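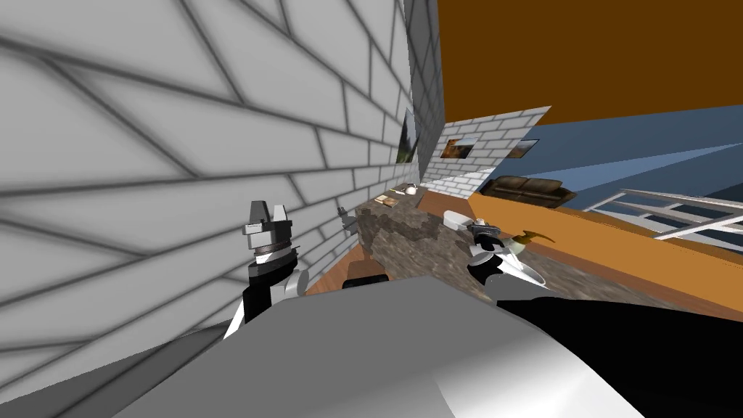 Reading time: 2 minutes

The case for the early ticket

The Pananthorpe Masked Ball will be held again in June, and the organisers have confirmed that doors will open at 10 pm and close at 3 am. They have also confirmed a capacity of 1296. This association has no quarrel with the second figure. It wishes to object to the first.

A ball which begins at ten excludes a large part of the town that pays for it. The council's grant to the event stands at £3000, and the residents of Rutherford Street and the Tinum estate contribute to that sum whether or not they can attend. Many start work before six. The last bus to Trostov leaves before the band has finished its opening set.

We therefore propose two sessions. The first would run from 6 pm until 9 pm, at a reduced price, with the full orchestra and the costume parade. The second would follow after an hour's interval and keep its present character, including the late bar.

Balthasar Mösli, who has directed the music for many years, has argued that a divided evening would weaken the sense of occasion. His view deserves respect. Theatres, however, have long given a matinee and an evening performance on one day, and their audiences do not feel short-changed by it.

Gitau Biwott has offered to draw up a revised staffing plan. The organisers should accept his offer and publish the costs before tickets go on sale.

This site uses cookies to improve your visit. Accept all | Manage settings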